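Quiénes somos

Tiempo de lectura: 3 min

En Plirkton comparamos pinzas, brazos y cámaras en simulación, antes de que nadie gaste en hardware. Nos encanta este trabajo – y se nos nota en cuanto alguien pregunta por un agarre difícil.

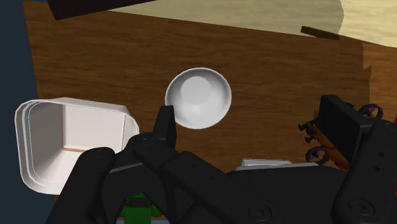
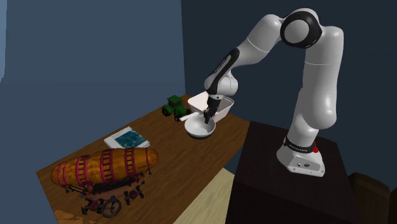
Pinza negra, mesa de madera y vajilla blanca, todo simulado.

Cómo probamos

Un cuenco parece fácil hasta que le cambias la pinza o mueves la cámara unos centímetros. Por eso repetimos cada tarea con varias vistas, una cercana a los dedos y otra con el brazo entero, ¡y las diferencias nos siguen sorprendiendo! Nuestro banco de pruebas, Karaki, reúne 729 mesas virtuales y 16 controladores, y publicamos también los intentos que salen mal.

El equipo

Saimi Hakala fundó Plirkton con dos compañeros de Kindby, y los tres seguimos discutiendo sobre dedos largos y dedos cortos. Desde junio trabajamos además en Grukmont, nuestra herramienta para comparar cámaras. Si tienes una pinza rara, escríbenos, que nos hará ilusión probarla.

848 veces compartido · 3 comentarios

© Plirkton · Contacto · Volver arriba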